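Speaker notes – Clearing out a wardrobe without filling a landfill
Talk for the Urnum branch library, 6th January

Slide 1. Opening
Welcome, fire exits, phones. Say the talk runs to the half hour and questions come after, with the handout.
Start with my own number. When I emptied every closet and drawer onto the bed I had 191 pieces of clothing. I had been wearing 64 of them. Pause here and let people guess their own.

Slide 2. Why clothes pile up
Most of us add a few pieces at a time and never take any out. Sales, gifts, sizes we used to be. Storage hides it – a full closet looks the same from the outside as a half-full one.
Don't spend long on this. People came for the how.

Slide 3. Sorting
One category at a time. Shirts first, then pants, then coats. Leave anything sentimental for the last day.
Try things on. If it needs a repair, write the repair on a piece of tape and stick it to the garment. Anything still taped in March goes.
Mention the 13 white shirts. Usually gets a laugh.

Slide 4. Hanging or folding
Knits get folded, they stretch on a hanger. Woven shirts, dresses and jackets get hung. Thin slippery fabrics can go either way, depending on the space.
Push spare hangers to one end of the rail so they don't get mixed in with the clothes.

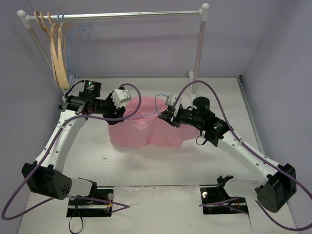
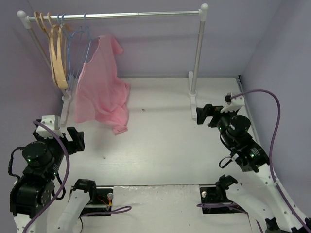
Slide 5. Where it all goes
Three routes: sell, give, recycle.
Selling – good coats and shoes only. The Bortolotti resale shop takes items on consignment and will turn down anything with pilling. Wash first, empty the pockets, bring hangers back with you.
Giving – call ahead. The Zarnalia clothing bank stops taking summer things over the winter and has no room to store them. Ask what they need before loading the car.
Recycling – worn-out cotton can go in the textile bin behind the Rornetti laundromat. Dry, bagged and tied. No shoes, no pillows.
If someone asks about shipping clothes overseas, say I haven't looked into it enough to give advice.

Slide 6. Keeping it down
My rule is a 2-week wait on anything new. Write it on a list with the price. Most of what goes on my list gets crossed off again.
Check the closet when the seasons change. It takes me an evening now, where the first clear-out took most of a week.
Skip the part on capsule wardrobes if we are running late.

Slide 7. Questions
Handouts are on the chair by the door. The back page has opening hours for the shop and the clothing bank, and what the textile bin will take.
Remind people to return the clipboards.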